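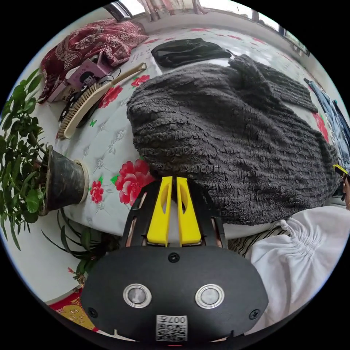

One subscriber wrote in to ask why the Dusgate reissue sounds slower than the old cassette, and whether the tape had been stretched in storage.

The cassette was the one running wrong. Katdale recorded the Dusgate sessions on an eight-track machine with the speed control set slightly low, and the duplicating plant played the master back at normal speed. Every copy sold at the time was therefore sharp by a little under a semitone. The new transfer, made by Meireles from the original reels, uses the pitch of the vibraphone as its reference – the bars cannot be retuned between takes, so they give a dependable figure. The longest piece, "Ener", now lasts 393 seconds.

Two further changes are worth noting. The hand drums, which were folded into the centre on the cassette, are back on separate channels. Hiss reduction has been applied only below the threshold of the quietest brushed passages, and up to 50 edits were made to remove clicks at the splices. The sequencer part on side two was left alone. It drifts against the marimba by design and settles at 111 beats per minute near the end.

The pressing is limited to 1014 copies. Orders open in August, and the download includes both the corrected version and the cassette mix at its original speed.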